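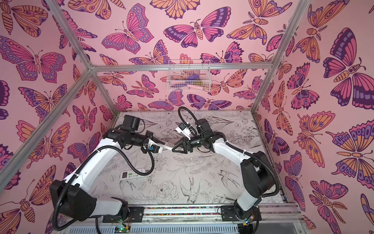
Lonateck releases Endari 2 with shared planning for two-arm cells

March 17, 2018

Lonateck has released version 2 of Endari, its control software for small two-arm work cells. The main change is a single planner that handles both arms at once. In the first version each arm had its own planner, and one had to stop and wait whenever the other entered the middle of the workspace.

The new planner checks both arms against each other 20 times a second and slows them down as the grippers get close – it no longer halts the whole job. Users can set the smallest allowed gap for each task, down to 2 millimeters, or turn the limit off for handovers.

Perception has been reworked as well. Endari now merges wrist camera views from both arms into one map of the work surface. Lonateck says this helps with printed or patterned backgrounds, where the old version often mistook line drawings for objects. Clear plastic parts, such as tool handles, are still listed as a known problem in the release notes.

Lelero, which tested the software before release, ran it on 26 tabletop tasks, among them sorting remote controls and hand tools. Its logs can be replayed in Major, the viewer that ships with Endari.

The update is free for current license holders. New users get a 30-day trial. Support for the first version ends in July.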